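Lanwood Shared Shop > Builds > two-arm laundry rig, cable routing again

solange_pruvost
Back at it since 4pm. Both arms will take a corner and lift now, script is up to 198 lines and I hate most of them. Grip force at 70 on both sides, anything higher and it leaves a dent in the cloth. Question is still cables. I have them strapped to the forearms but there's a loop under the right wrist I don't love. Pic from the head cam.
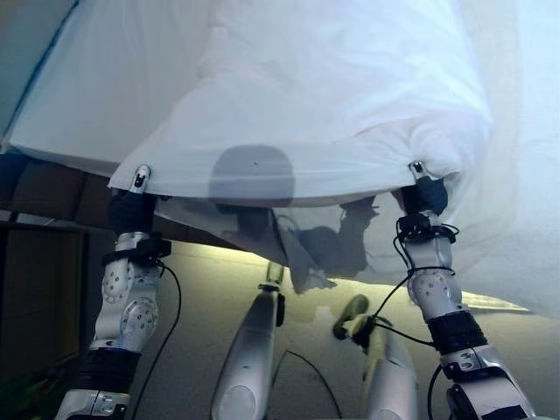

Head cam view, both bottom corners gripped, right wrist loop under the clamp

fleury_bits
that loop is going to snag. seen it on mine. Run it down the inside of the forearm and strap it again at the elbow

13mm_wrench
disagree, you need slack at the wrist or you pull the connector the first time it rolls all the way over. Leave the loop, make it smaller

fleury_bits
slack yes, a dangling coil no. Theres a difference. It's wrapped round the joint already

solange_pruvost
Wrist only rolls a quarter turn for this job so I can probly lose half of it. Left one just runs off the joint housing in one curve and has never given me trouble.

brikmont_dan
forget cables, how does the head cam see anything with a sheet held up in front of it?? all white. I'd put a second cam on a stand off to the side

solange_pruvost
It doesn't need to see past it. Just the corners and the hem. Fingers poke up past the hem so they're easy to find, shiny metal on white not so great tho

13mm_wrench
black tape on the fingertips. done

brikmont_dan
tape will slip. Heat shrink. And I still say second cam, you've got a shadow sitting right above the hem, bet your edge finder loves that

solange_pruvost
ok yes the shadow is a pain. Threshold is at 472 and it still picks it up now and then. Might move the lamp before I buy another camera, budget is zero til April

fleury_bits
also get that thin cable off the floor between the legs before you do anything else

solange_pruvost
fine. doing that first, then heat shrink. Anybody in Briltville got a short piece I can have

13mm_wrench
got some, black, will leave it in the drawer by the drill press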